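Tagged: Manipulation / Learning from Demonstration
September – posted by the Wendia lab

3.2 Collecting folding demonstrations by remote control 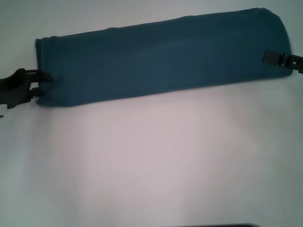
Figure 3. Two-arm cloth handling on the white tabletop, with a gripper at each end of the folded fabric.

Each demonstration was recorded with the operator seated at the Zumel station, moving two hand controllers that drove the left and right arms directly. We collected 179 demonstrations from 6 operators. Of these, 113 were kept for training. The rest were dropped when an arm reached a joint limit or the operator asked to stop.

Operators were told to grip both ends of the cloth before moving it, and to keep the two arms at a similar speed. They were not told which end to take first. Most picked the left end first – we did not correct this, and the trained policy shows the same habit.

We also tried guiding the arms by hand. This worked well for single-arm reaching but poorly for cloth, as one person had to move both arms while watching the fabric. Only 73 hand-guided runs were recorded before we stopped, and they are not part of the training set. They are used in Section 4.3 to compare path smoothness.

Gripper opening was logged together with the joint positions. The controllers send an open or close command only, so the logged opening lags the command by a short delay. We shifted the two signals to line them up before training and left the joint data unfiltered.

Related items
Aidoo: a shared log format for two-arm tasks
Grip timing in remote-controlled cloth handling
Galtik controller setup notes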